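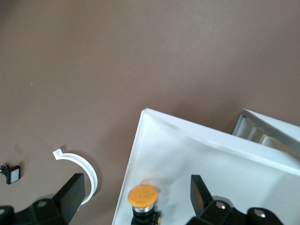

Our project looked at how evenly cress seeds come up when they are sown on different growing materials. We chose the subject after a packet of Clidine cress gave very patchy results on the windowsill at home, with one end growing well and the other end nearly bare. Each sowing was done in a container with low sides, so that light reached the seedlings from all directions. We wanted a pale floor under the material because it makes stray seeds easier to find.

We compared two materials, cotton wool and Ulent seed compost. Each was used in 6 trays. Every tray got 200 seeds, counted out on paper and scattered by hand from the same height. We watered with a hand sprayer in the morning and again at four in the afternoon. The work was done in January, when the room was colder than we had planned for, and the first shoots came later than the packet promised.

A seed was recorded as germinated when the root had broken through the coat and could be seen without a lens. Seeds that had swollen and gone sticky but had no root were left out. This rule caused some argument in the first trays and we went back and recounted them. 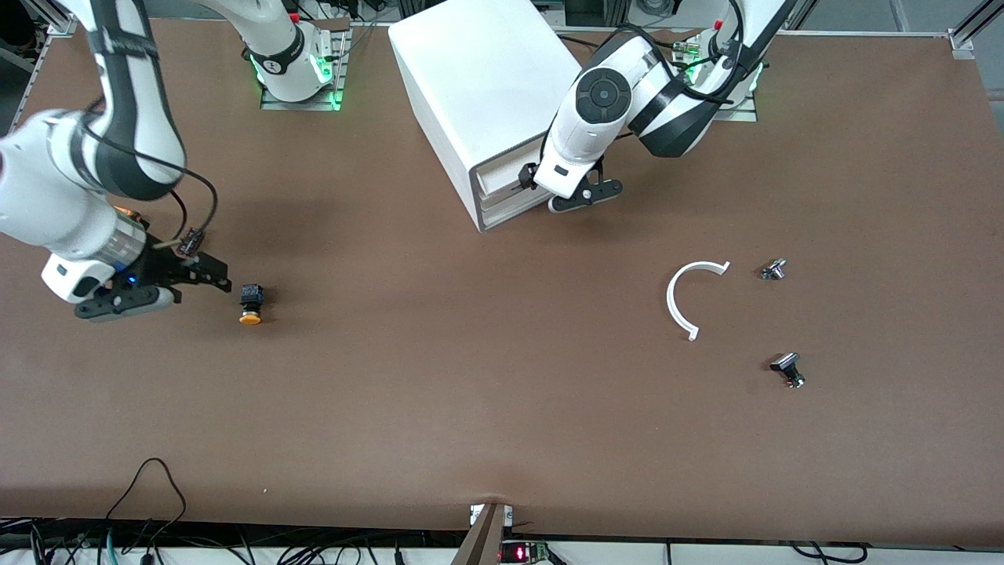 Counting on compost was slower than on cotton wool. The seeds are close to it in colour and some sink out of sight after spraying. We marked the counted ones with a cocktail stick laid alongside each row, but a few may still have been missed, and the compost figures should be read with this in mind.

Of the seeds sown, 2,705 were out of the final total for both groups, which was 2,400, on our first spreadsheet. This could not be right. Two trays had been entered twice, and we threw that sheet away and typed the results again from the paper records.

In the corrected results, cotton wool germinated sooner and compost caught up later. By the end there was little between them. The compost seedlings stood straighter and had darker leaves. On cotton wool the bare patches were nearly always at the edges, where the material had dried out between sprayings.

If we did this again we would weigh the water given to each tray. We would also repeat it in a warmer month.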